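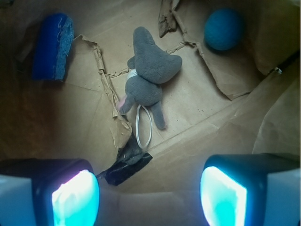 PADINO — Young adults with disabilities will have a new way to move from school into paid work when the Kovari Job Start program opens its doors in April. The program is run by the Padino Recreation District and the Pichon School District, and it will serve students ages 18 to 22 who have finished their high school classes but still want support on the job.

Each student will spend 200 hours at a work site during the year, with a job coach close by. Sites already signed up include the Pichon public library, the district's swim center and Pretier Bakery on the east side of town. Mornings are for work. Afternoons are for bus practice, budgeting, cooking and whatever else students tell us they want to get better at!

"We asked families what was missing, and they told us the same thing over and over — more time in real workplaces," said program director Beca Nicholas. "So that's where we put the hours."

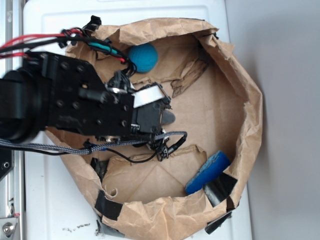
Leonardo Testa said he would have loved a program like it when he was 19, and that the bus practice alone would have saved him a year of asking his sister for rides.

The first group will have 40 students. Lụa Phí will lead the team of job coaches, and Edmund Stępień will work with employers who would like to host a student, including small shops that have never done it before.

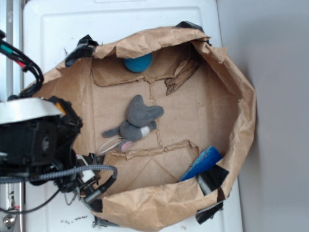
Students keep any wages they earn, and the districts cover the cost of bus passes and work shoes. Families can meet the coaches at an open house at 6:30 p.m. in the gym at 1337 Kovari Road. Sign language interpreters will be there, and brothers and sisters are welcome.

Applications are at the recreation district's front desk. Employers may ask for Edmund Stępień at the same desk.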